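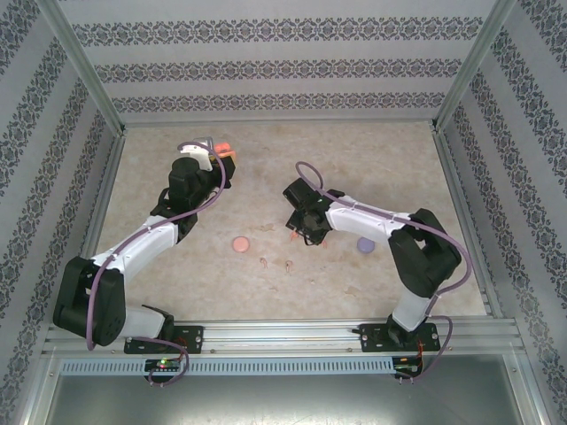

Two-arm cell at Furkondale, left gripper holding an orange piece.

New cell rules start in November

The updated rules for the two-arm cells take effect in November. They apply at Furkondale and at the Nostov site, and they replace the four-page sheet from Kimum.

Both arms go to their park positions before anyone reaches over the rail. Stopping the program is no longer enough. Power comes off at the wall switch, and the person reaching in keeps the key.

Cables get checked at the start of each shift. Look at the loops over the wrists and the run past the elbow joints, and move each arm through its full range by hand with the power off. Replace any clip that has cracked.

Small parts left on the floor of the cell are picked up between runs and logged. Last quarter's log had 86 entries, and 17 of them led to a stopped run.

Els Jansen has the new sheet and will go through it with each shift. Questions about the Nostov cells go to Lieven Lambrechts.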